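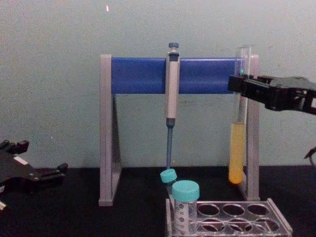 Bench setup with the pipette stand, tube rack and both arms.

Hello everyone,

Thanks for the patience while I got my thoughts together on the Skeltmont two-arm bench kit. I promised a reply back in October and then grant season ate me alive (you all know how that goes!). I'm putting the original question below so the newer folks can follow along.

> We are a small teaching lab and have been quoted for the Skeltmont
> kit through Pukeck, with the Roltcombe gripper set added on. Has
> anyone on this list lived with one for a while? I mostly want to know
> if the grippers are kind to glass, and whether the thing needs its
> own room. Our budget is not big and I only get to ask once.

We've had ours for 7 months now, and I'm very fond of it, so please read this with that in mind.

On glass: yes, with some care in the setup. The right arm in my picture has its fingers around the upper part of a tall glass test tube, the one with the yellow-orange liquid, and that is the kind of job we give it all day long. I logged 337 glass tube pickups over our first stretch and we lost two, both before I had gone back and read the grip force page properly. The default is set for plastic, so turn it down before you do anything else. The left arm rests low and off to the side when it has no work, and I like that a lot, it leaves me space to reach in and swap things.

On space: no separate room needed. Ours shares a black-topped bench with the ordinary glassware work. The pipette stand with the blue crossbar and the clear rack are our own and did not come with the kit. Clear acrylic was fine for us after we taught the positions by hand, but I did have to redo the back row, so leave yourself an afternoon for it. Screw caps are still slow going. The centrifuge tubes with the teal caps get moved by the arms, and a person opens them!

Now the part I'm less happy with. The quote we had from Pukeck left out the spare fingertip pads, and those were another 108 dollars plus shipping. Our final bill for the gripper set alone was 3691 dollars, so ask for everything in writing. Support was friendly but took its time. The Michalík plug-in for the scheduling software is worth having if your students will be writing their own routines, and ours took to it right away.

If you'd like our grip settings or the rack positions, write to me off list and I'll gladly send the files along. And do tell us what you end up ordering.

Warm wishes from the teaching lab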